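Progress report, Innes learning kit
To: Stamthorpe Fund
From: Nest Rosser, Skallwood
2023-06-24

The kit on fairness and getting along in class is now in use at four schools, and 934 students have worked with it. Teachers like the short films best. The radio play is used less — most classes run out of time. Lerico has delivered the audio CDs, but two chapters of the teacher guide are still being edited. We expect to send them to print in November. Spending is within budget, and we are not asking for any change to the grant.

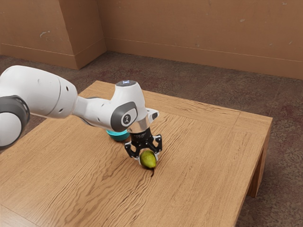
Gripper and pear, computer rendering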